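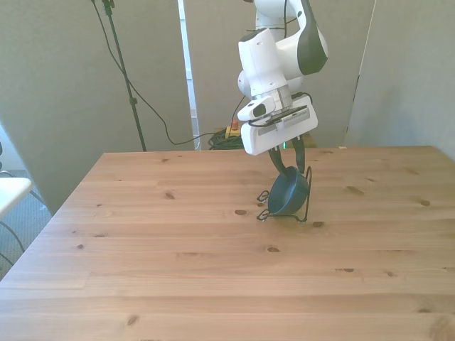 Bowl and wire rack task, fixed view.

Allent user forum > Planning and control > Orientation constraint at the rack

s_soliman
Sep 17, 2022
I should be grateful for advice on the placing stage. We use the Allent planner with the Asier grasp library. The bowl must be turned steeply before it meets the rack, and with the orientation tolerance set to 9 degrees the planner frequently returns no path within 600 ms. At 15 degrees it returns one, but the final pose is less consistent than we require.
Samah Soliman, Lahlou

jendudby_lab
We would advise against widening the tolerance. Split the motion instead: plan freely to a point 40 mm from the rack, then apply the strict constraint to the last segment only.
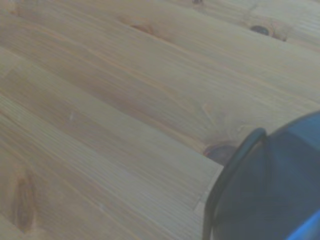

The wrist view should also be considered before any constraint is altered. Board grain and knots supply a great many features, and a plain dark surface supplies few. If your pose estimate drifts towards the table, the planner is being given a poor goal.

k_orrin
I must disagree in part. A poor goal would not explain a timeout that disappears at 15 degrees. The collision model of the rack is the more likely cause — thin wire is often padded too generously.

s_soliman
Thank you both. Our padding has not been changed since March. I shall reduce it first, then test the split motion, and post both logs.

jendudby_lab
Agreed, provided that the two changes are tested separately.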